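Open Afternoon at Gurkano: Two Arms, One Tray

2 Aug 2025

In July our members were invited to visit the workshop of Gurkano, where a small team prepares robots to sort drink containers. We were 18 visitors, and we could stand very near to the mat while the arms were working. The task seems simple for a person. One arm brings an object to the green tray, the other arm waits on its side, and the hands must not disturb each other.
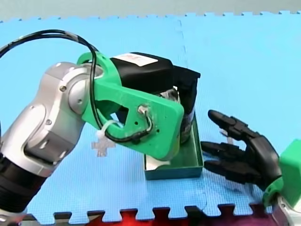
The green gripper holds its object over the tray. On the right, the second hand.

The engineers explained that the green parts are printed in their own building. When a part breaks, they print a new one the same evening.

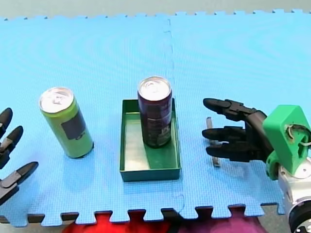

Paraschiva Ursu

After a short break we could ask our questions. Many of them were about cans, which are more difficult than I had imagined. They are smooth, they roll, and an empty one is crushed very easily. Évan Aubert, who guided us, said that the team has made 587 attempts with cans since the spring and wants to arrive at 2,000 before winter. He also told us that the software comes from their partner Clulteck – the hands were chosen later, after a long comparison.

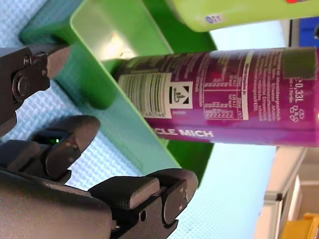
I asked him if such a system could work in a real shop, at the place where people return their cans. He was careful with his answer. The speed is still too low, he said, and the printing on the cans confuses the cameras when the light changes. For the moment they prefer to work slowly and write down every error.

The next visit is planned for the fall. Members who want to take part can write to the office, and places are given in the order of the messages.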